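Chapter 4
Seasoning and the Order of Cooking

Most home cooks learn to season by being told to add salt and pepper "to taste". The phrase assumes the cook already knows what the dish should taste like, and when to check. This chapter deals with the second part of that problem. It looks at when seasoning goes in, how much of it stays in the food, and why the same spoonful can give different results at different stages.

Pepper and the marble countertop
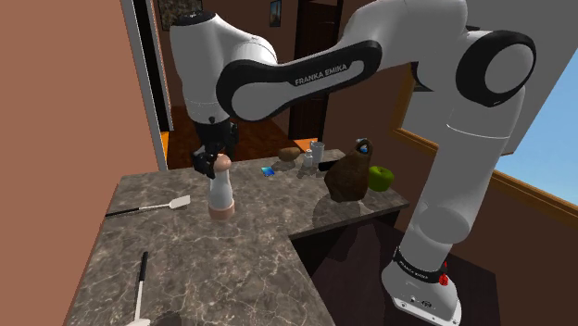
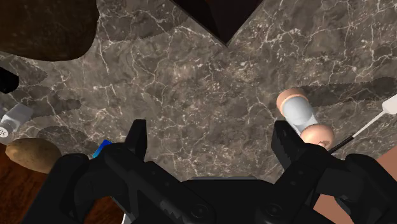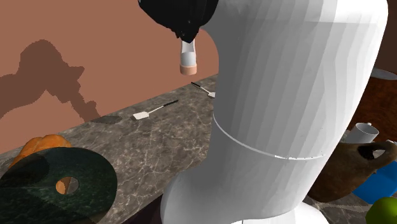 Pepper should go in at the very end and never before, according to Younes Soliman, and a cook who adds it to a hot pan is throwing away most of the flavour. Mounir Salem disagreed. He held that early pepper gives a deeper, rounder heat that late pepper can't match, and that a stew needs both.

The two positions are closer than they sound. Much of pepper's aroma comes from oils that escape once the corn is cracked, and heat drives them off faster. Its bite comes mainly from piperine, which stands up better to cooking. Pepper added early keeps much of its bite and loses much of its smell. Pepper ground over the plate keeps both, but it sits on the surface and doesn't spread through the sauce.

Salt behaves differently. It doesn't evaporate, so whatever goes into the pot stays there unless liquid is poured off. A soup that tastes right at the start will taste too salty once it has boiled down by half. The Lakano broth in Section 4.2 is salted in two stages for this purpose - a little with the onions, the remainder after reducing.

Before you begin the section, read through the recipe for Mansour lentils in Appendix 2 and mark each point where seasoning is added. Keep your marked copy. You will need it for the tasting exercise, where the same lentils are cooked in two batches and compared after 8 minutes of standing off the heat.

Terms used in this chapter: aroma, piperine, reduction, standing time.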